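Grinton Public Pool to Reopen Thursday With New Entry Rules

The indoor pool in Grinton will reopen Thursday at 6 a.m. after a summer of repairs to its filters and locker rooms. The building had been closed to swimmers since the end of June.

Outdoor shoes will no longer be allowed past the front lobby. Visitors are asked to change into clean slippers or go barefoot before entering the locker rooms, where the floors were resealed in August. Swim clubs from Dinport that rent lanes in the evening must follow the same rule. 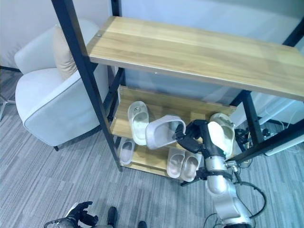 The main pool will be limited to 128 swimmers at a time, down from 200. Pool managers said the lower limit will stay in place until work on the second pump is finished. The contractor, Coppens, expects to complete that job this winter.

Day tickets stay at the old price. Season passes bought before the closing have been extended by 100 days, and pass holders do not need to apply. The Flinen Street parking lot will be open, but the side entrance remains closed.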